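Community Help > Farberg Simulator > Arms and Grippers

Tool frame drifts when my kitchen arm is holding a knife

Junpei Okabe
Posted 1 February 2022

Hi everyone! I've been building a kitchen cell in Farberg since November and I am having way too much fun with it. It's one arm on a pedestal behind the counter, with the Woltton parallel gripper on the wrist and a camera looking down past the fingers. Empty-handed, the whole thing runs beautifully. I can send it to any spot over the counter and it goes there, and I still get a little thrill every time.

My trouble starts when it's carrying something long. I pick up the knife, lift, go back to a waiting pose, and then ask for a point just over the counter. The fingers go to that point instead of the tip of the blade, so the blade ends up inside the countertop and the physics goes wild. I tried fixing that by adding a tool offset in the Destolik controller settings. That helped for straight down moves, but as soon as the wrist turns, the tip wanders off by 8 mm or so, and it's a different direction every time.

Here's where it waits between moves.

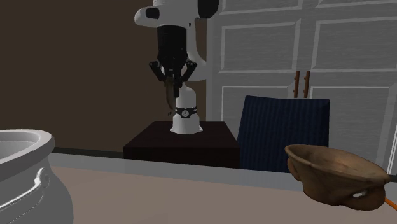

Waiting pose with the knife pointing straight down. White pot on the left, wooden bowl on the right.

What I've done so far:

Put the tool offset in by hand, straight along the gripper's axis
Left the payload at the default
Left the pedestal where the scene template puts it
Restarted everything (twice, because hope)

Is my offset wrong, or is it the payload, or should I be moving the base? I'd love to keep this layout if I can. I'm also open to a better waiting pose. Thank you!!

Iman Tahiri
Accepted answer

Oh, this is a fun one, and you're really close. It's your offset. The payload won't give you that kind of error.

You entered the offset as a straight line down the middle of the gripper, and that would be perfect if the knife sat exactly on that line and exactly in line with it. After a real pick it almost never does. The handle settles a little to one side or with a bit of tilt, and then the error turns with the wrist. That matches your "different direction every time" to a T!

What I do in my own cells:

Pick up the knife and don't let go of it until you're done.
In Destolik, open the tool page and make a new tool. Call it something like knife_held so you don't overwrite the plain gripper tool.
Drop a small marker point in the scene, well clear of the counter and the pedestal.
Bring the tip of the blade to the marker, save the pose, turn the wrist, bring it back to the marker, save again. Keep going with the wrist at a good spread of angles. I save 12 poses.
Press Solve and look at the leftover error. Mine usually lands under a millimeter. If yours is big, one of the poses is bad, so redo the odd one out.
For the angle of the blade, set a second point up near the handle. The pose solve only gives you where the tip is and tells you nothing about which way the blade is pointing.

Then switch to knife_held right after the grasp and back to the plain gripper right after the release. People forget the second half. I have forgotten the second half. The arm then stops a whole knife length too high at the next pick and you sit there wondering who broke your scene :)

While you're in there, do put in a proper payload. It's good practice, and with gravity compensation turned on you'll get a steadier hold. My knife model is 358 grams with the mount I use, but read yours off the object's mass field, don't copy mine.

On the waiting pose: I'd move it. With the blade straight down over the arm's own base, any move that starts with a drop in height is going to be a self-collision. Swing it forward so that the tip hangs over open counter, keep some height, and you can plan left toward the pot or right toward the bowl without folding back over the pedestal first. Your layout can stay just the way it is. It's a lovely layout!

Please come back and tell us what the solve gives you.

Sanaa Metwally

Try a bigger offset, that worked for me. Or lock the wrist so it never turns. My arm only does straight down moves and I never see this.

Daiane Evangelista

Iman's answer is the one to follow. I want to add something on the camera side, because Junpei said there's one looking past the fingers, and that's my favorite part of any cell.

Once the tool frame is right, check that the hand camera agrees with it. I use the back edge of the counter for this. It's long and straight, so it makes a free ruler. Set the hand square to the counter, and the edge should run level from one side of the view to the other, with the fingertips low and near the middle. If the edge slopes, your camera mount is rolled. If it's level but your fingers are way off to one side, the mount has slid sideways. Do this with the plain gripper tool selected first, then do your knife checks after. 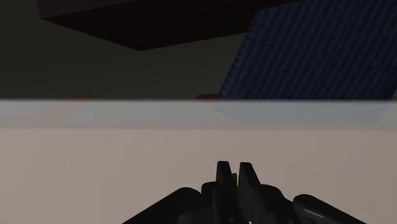
Do I have to redo the tool solve every time the arm picks the knife up again?

Only if the grasp changes. When the knife starts from a fixed rack and the fingers close at the same place on the handle, one solve can be reused. When it starts from a random spot on the counter, read the knife's pose relative to the hand right after the fingers close and build the tool from that. Farberg 2 has a function for it under Attached Objects, and it takes one line in your script.

I'd also turn up the grip friction a touch before you do the solve. If the handle creeps while you're turning the wrist, every saved pose is measuring a slightly different tool, and no amount of solving will clean that up.

Junpei Okabe

WOW, thank you both! Made knife_held, did the poses, and the leftover error came out at 2 mm on the first go. One pose was clearly the bad one (I'd nudged the tip past the marker). Going to redo it tonight with the friction turned up, and I've already moved the waiting pose out over the counter. Marking Iman's as accepted, and I'm trying Daiane's edge check next.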